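Folding on the Bed: Your Questions, Our Answers

Since we put up our page on folding laundry on the bed, the questions have not stopped, and we love it! We've pulled the ones that come up most into one place. If yours isn't in the list, bring it to the Thursday drop-in at Besstead and Yaryna Levchenko will happily talk sleeves with you until closing time.

Why the bed and not a table?

Space, mostly. A bed gives you room for the pile, the shirt you're working on and the finished stacks, all within reach. Most of us in the Besstead apartments have kitchen tables that seat two and already have mail on them. The bed also has a built-in deadline — you can't go to sleep until it's clear.

Isn't a mattress too soft?

A little, and you do notice it with dress shirts. For T-shirts, pajamas, towels and kids' clothes it makes no difference at all. Work near the edge, where you can stand close and keep your elbows down. If your back complains, kneel on a cushion.

Should I make the bed first?

Pull the comforter and pillows off and fold on the fitted sheet. It's flatter than any blanket, and small socks don't vanish into it. You don't have to smooth out every crease. A plain sheet in a color your clothes aren't is a real treat here, because you can find every hem at a glance.

My T-shirts always end up in a ball. Where do I even start?

Find the hem! Ignore the rest of the lump for a moment, get hold of the bottom edge and lift it clear, and then the side seams are easy to follow up to the sleeves. Give it one good shake, lay it face down, and smooth it from the middle outward with the flat of your hand. 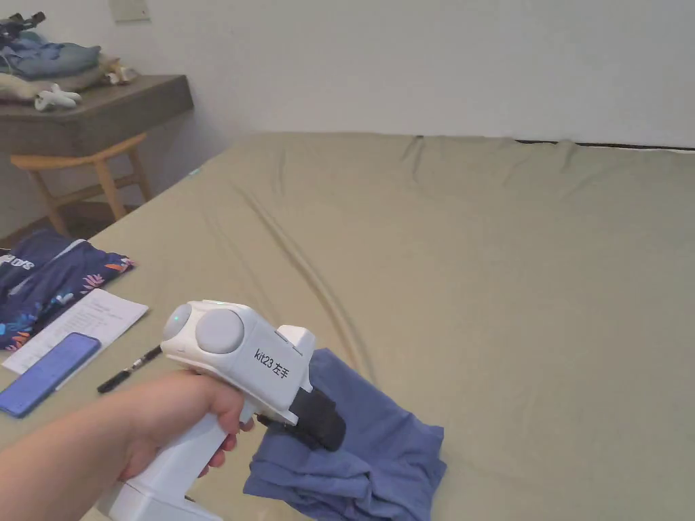
Once the shirt is flat, fold one side in toward the middle, sleeve included, then the other side to match. Bring the hem up to just short of the collar and fold once more. If it stands up on its own edge, it's ready for the drawer. If it flops over, it will still do fine in a stack.

How long does a full load take?

Darmawan Latuheru kept count one weekend and got through 80 pieces in roughly an hour, with the radio on and a break for coffee. He has four children, so a lot of that was very small socks. You'll be slower the first few times, and that's fine.

Do I have to sort before I fold?

We like to, but only loosely. Shirts in one heap, bottoms in another, and everything small in a third. Save the small things for last, when you're tired and want something you can do sitting down.

What about soft, stretchy fabric that slides around?

Fold it in half lengthwise first, so there's less of it to chase. Tymofii Vakulenko rolls all of his instead, and his drawer looks wonderful. Try both and keep whichever you'll still be doing in September.

Can I leave the piles there for later?

You can, but please put them away before the cat finds them. Stack them by room as you go and it's one short trip each.

Is there a printed version?

Yes! Ask at the front desk for the folding sheet, or pick one up from the rack outside room 209.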